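Préparer un poste de démonstration de préhension à deux pinces portatives

Fiche pratique — journées portes ouvertes de l'atelier Mengal
Rédaction : Nayara Guerra. Relecture : Irfan Rajput.
Version du 3 octobre 2018

Objet

La présente fiche décrit la mise en place et la conduite du poste « mise en boîte » lors d'une visite. Un opérateur tient une pince portative dans chaque main et déplace une peluche entre le bureau et un carton ouvert. Le poste se monte en 60 minutes et se conduit à deux : un opérateur et un accompagnateur qui parle au public. L'opérateur ne commente pas ses gestes pendant la prise.

Matériel

Deux pinces portatives à deux doigts, embouts souples montés.
Un carton ouvert sur le dessus, rabat arrière relevé.
Une peluche de petite taille, à surface textile, sans pièce dure.
Un bureau stable, placé contre un mur clair.
Un chronomètre et le cahier de poste.

1. Placer le carton

Poser le carton face à l'opérateur, grande ouverture vers le haut, à une distance qui permet d'atteindre le fond sans tendre les coudes. Le rabat arrière reste vertical. Il limite les dépassements vers le fond du bureau et donne au public un plan clair derrière l'objet. Appuyer sur les quatre bords : un carton qui glisse fausse toutes les prises suivantes.

Les objets courants du bureau peuvent rester derrière le carton. Nous les gardons à Mengal, l'opérateur apprenant ainsi à travailler avec un arrière-plan chargé. En revanche, dégager le couloir de passage entre les pinces et le bord du carton.

2. Contrôler les pinces

Ouvrir et fermer chaque pince six fois à vide. La course doit être identique des deux côtés, sans point dur au niveau des pivots. Vérifier ensuite la fixation des embouts : un embout qui tourne sous le pouce se remplace avant l'arrivée des visiteurs. Noter le numéro de la pince dans le cahier, colonne Dustero pour la main droite, colonne Drenby pour la main gauche (noms internes des deux exemplaires).

3. Approcher

Descendre doigts ouverts, dans l'axe de l'objet, jusqu'à ce que les embouts se trouvent de part et d'autre de sa partie la plus large. Ne pas pousser vers le fond. La seconde pince attend à gauche, au-dessus du bord, et n'entre dans le carton que si l'objet doit être retourné.

4. Serrer et transférer

Fermer progressivement jusqu'au contact des deux côtés, puis ajouter la pression nécessaire pour que la peluche ne pivote plus. Lever à la verticale. Le déplacement latéral ne commence qu'une fois l'objet entièrement au-dessus du rebord. Pour la dépose, inverser l'ordre et n'ouvrir les doigts qu'au contact du support.

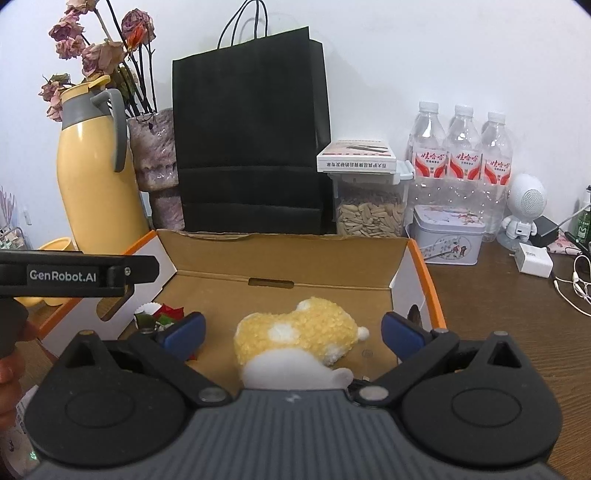
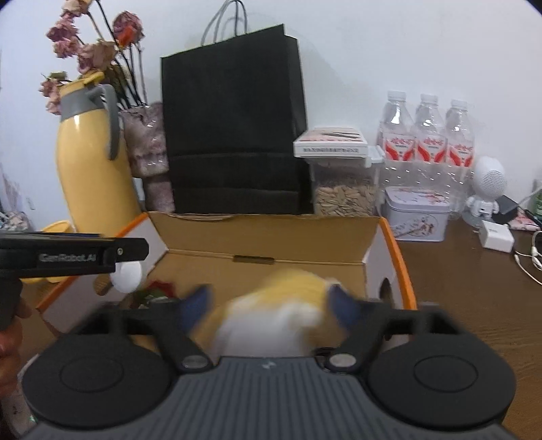

Peluche et carton ouvert au poste de mise en boîte : doigts ouverts sur la première vue, serrés sur la seconde.

5. Conduire la visite

Limiter chaque groupe à six personnes, sur un seul rang, du côté droit du bureau. L'accompagnateur annonce la phase (approche, serrage, transfert, dépose) avant qu'elle débute. Prévoir trois cycles commentés à vitesse lente, puis un cycle à vitesse normale sans commentaire.

Les visiteurs qui souhaitent essayer commencent avec une seule pince. Consigne à donner : regarder l'objet et oublier les doigts. Lors de la session de mars, Sum-yee Ng a relevé 227 essais de visiteurs. Les échecs venaient surtout d'une fermeture trop précoce, un seul embout touchant la peluche, qui basculait alors vers l'autre côté.

6. Défauts courants

L'objet tourne pendant la levée : prise trop haute ou décentrée. Reposer, rouvrir, reprendre plus bas.
L'objet s'échappe vers l'avant : pince inclinée. Redresser le poignet avant de serrer.
Le carton se soulève avec l'objet : un doigt accroche la paroi. S'arrêter, ouvrir, recentrer.
Les deux pinces se heurtent : la main en attente est trop proche. L'écarter d'une largeur de poing — davantage si l'opérateur débute.

7. Fin de session

Essuyer les embouts avec un chiffon sec. Ranger les pinces doigts ouverts, sans charge sur les pivots. Reporter dans le cahier le nombre de cycles, les incidents et le nom de l'opérateur, puis faire signer Noreen Mirani. Les étiquettes de rangement sont imprimées depuis Helleo, onglet « Postes ». Toute pince ayant subi une chute est mise de côté et signalée à Yasir Magsi avant la session suivante.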